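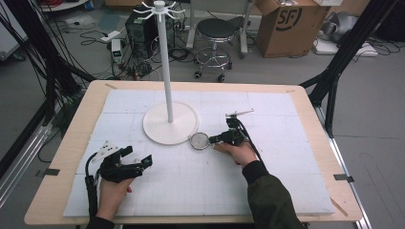
**Breath and Balance, Session 7: Standing Poses**
Handout by Orla Rafferty, Hegarty Studio

Welcome back! Tonight we put your feet to work, and I can't wait (standing poses are my favorite thing to teach).

## Mountain to Tree

- Spread your toes, then press down through the big toe mound and the heel.
- Soften your knees a little.
- Bring one foot to the ankle or calf. Keep it off the knee joint.
- Pick a spot on the wall and look at it the whole time!

Hold for 11 slow breaths on each side. Wobbling is fine, so keep breathing and let the ankle do its job.

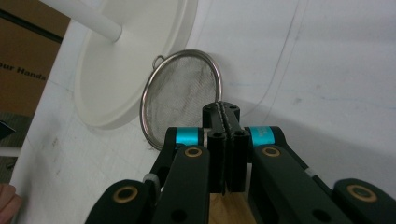

## Warrior II

Front knee over the ankle, back foot turned in slightly. Reach through both hands as if someone were pulling you toward opposite walls. Shoulders drop on the exhale.

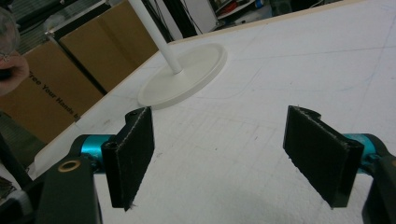

Try it at home with the back heel against a wall – such a great feeling of support!

**For next week:** practice Tree on three mornings and write down which side felt steadier. Partner work starts in October.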